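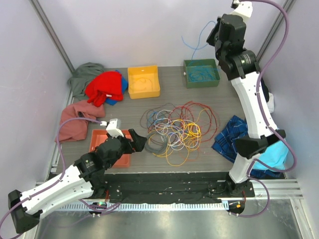 The Shirt at the Bottom of the Pile

I own 54 T-shirts. I know this because in January I finally took every one of them off its shelf, hanger, hook and chair and threw them all on the bed, and then I couldn't go to bed until I'd dealt with them. That was the idea, anyway. At midnight I shoved the whole heap onto the floor and slept great.

I've always been a pile person. My mother folded. She folded dish towels, she folded grocery bags, she once folded a fitted sheet in front of company and got a round of applause. I got none of this. My clothes live in three states: clean pile, dirty pile, and the pile on the chair that could go either way (you have one too, don't tell me you don't).

So when a friend mentioned that Vira Dovhaniuk was running an evening class on getting rid of clothes, over in Larnness, I signed up before I could think of an excuse. Vira used to do alterations. She has hemmed more pants than I've eaten breakfasts, and she has opinions about all of it.

Her first rule is that you don't start with the closet. Everybody wants to start with the closet! You start with whatever is on the floor, since those are the clothes you really wear. Put them to one side. You're keeping them. Now go look at what's left and ask yourself how it got there.

In my case, it got there by being free. Race shirts from races I walked. A shirt from Skoso, the bike shop that closed two summers ago, which I'd never worn but felt loyal to. Six shirts from the same softball team, one for every season, each a slightly different and slightly worse shade of green. I was the scorekeeper, by the way. I never played an inning.

Vira held up one of the green ones and asked what I'd miss if it was gone. I said the team. She said, "So call the team." I didn't have much to say to that. I did call one of them the next week, and we talked for nearly two hours, mostly about knees.

The second rule is to sort into bins and never into heaps. A heap wants to be bigger. A bin has sides, and when it's full you have to make a decision. Mine were keep, give and rags, and I'd recommend using bins you'd be a little embarrassed to have sitting in your living room for long. It speeds things up.
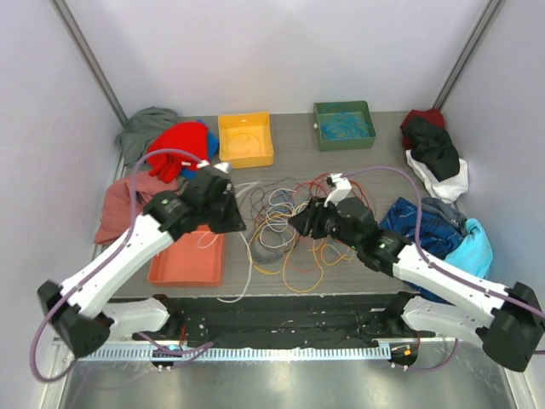

Three shallow bins, with fabric piled on both sides.

The rags bin was the surprise. I'd always figured a worn-out shirt was trash, but old cotton is wonderful stuff. Chiến Khúc, who sat next to me and had brought his late father's work shirts in a suitcase, cuts his into squares for cleaning his bicycle and polishing shoes. The nicest ones he's saving for a quilt. He hasn't learned to quilt yet. He'd brought along a pattern book, though, and by the second class half the table was passing it around and ignoring Vira completely. She let us.

As for the give bin, call ahead. I can't say this loudly enough. I drove mine to Kikora, the thrift store by the post office, and they were stuffed to the ceiling with everyone else's New Year's resolutions. The woman at the counter was very kind about it. She told me coats, yes, kids' shoes, always, but T-shirts with somebody's family reunion on the front tend to sit there until spring. She took half of mine and I drove the rest around in my trunk until a neighbor's daughter wanted them for a tie-dye party.

I've still got plenty of shirts. I kept the Skoso one, and I've started wearing it – it's soft, it fits, and a man at the gas station told me he bought his first bike there. I kept one green one too, the ugliest. The chair by my bed is clear most mornings, except for a sweater that I swear I'm going to wear again tomorrow.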